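Search this site Search Go
We use cookies to make the site work and to count visits. Accept / Manage settings

Kitchen sim, project gallery
17/10/2019

Quick gallery, as promised in the October lab update. Full write-up is still being edited so treat this as notes with pictures. Project is Clurkimis – the question is how much a pick-and-place policy trained only in a rendered kitchen cares about where stuff is when the episode starts. Short answer, a lot. Longer answer below.

Setup in brief. One arm, one kitchen, a handful of objects. Training set is 3887 simulated demos, all generated by script, no teleop. The kitchen itself never changes between episodes. Same counter, same sink, same cabinets. What changes is the objects, where they start and where they should end up. Evaluation is 50 episodes per condition, repeated with 3 seeds. The scene editor is Prinero, the policy code is our own and it is ugly.

Cabinet tasks and counter tasks share one policy. No separate heads, just a goal vector on the front. We tried separate heads in the spring and it was slower to train and no better.
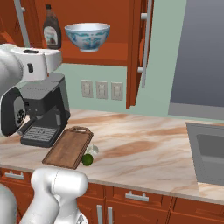
Bottle and bowl on the shelf, cutting board and lime on the marble. Upper cabinet open.

Shelf starts are the hard ones. Door stays open in every episode, we fix the hinge angle, otherwise half the failures are door failures and you learn nothing about the policy. Even so the arm doesn't like that region much. Planner gives long detours around the door, and the scripted demos have the detours baked in, so the policy copies them. Smoothing the demos before training helped. Should of done it from the start.

Other thing that helped: clutter. First version had only the target object plus the board. Policy looked great, then fell over as soon as there was a second thing next to the target. Now every training episode has extras. Small round food is the useful kind – lots of near-miss grasps, and the wrong one gets punished right away.

Lighting and textures: randomized in training, turned off for the renders on this page so you can see whats going on.
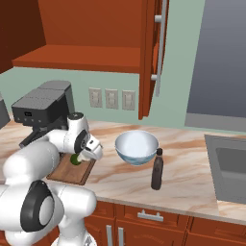
Si-eun Do, research engineer, simulation and evaluation

Gripper closed on something small and green, low over the cutting board. Bowl and bottle are out on the counter in this one. Counter layout, in other words, and it is the layout where we get our best numbers.

Best numbers means 40 out of 50 on the best seed for small-object pick, clutter on. Other two seeds were lower, the table in the write-up has all of them. Please don't quote the 40 without the seeds next to it.

Where the misses come from, mostly:

Grasp too shallow on round items. Fingers touch, object rolls. Contact model is partly to blame, we are still tuning friction.

Reach over the tall bottle. Links come close and the safety check stops the episode. Counted as a failure, even when the grasp would of been fine.

Placing near the sink rim. Goal sampled too close to the edge, our bug, fixed in teh current build but the numbers here are from before the fix.

One result we did not expect. Train on counter layouts only, test on shelf layouts: near useless. Train on shelf only, test on counter: drops, but still does something sensible. We think the shelf demos cover more of the arm's joint range. Valeriano Esteban thinks it is the camera placement and he may be right, he is rerunning with the viewpoint moved. Results when we have them.

Not in this gallery: anything on a real robot. Everything here is sim. Transfer tests are a seperate job on the Peltby bench and have not started yet. Please stop asking Valeriano for dates.

Want the layout files? Write to either of us at the lab address, say which Prinero version you run. Old versions read the cabinet joints wrong and you will get a door through the wall.

More pictures when the rerun is done.

Related items
Clurkimis: object layouts, first release
Scripted demos, smoothing before training
Friction settings for small round objects
Peltby bench: parts list and wiring
Yeo reading group, October schedule
Lab update, October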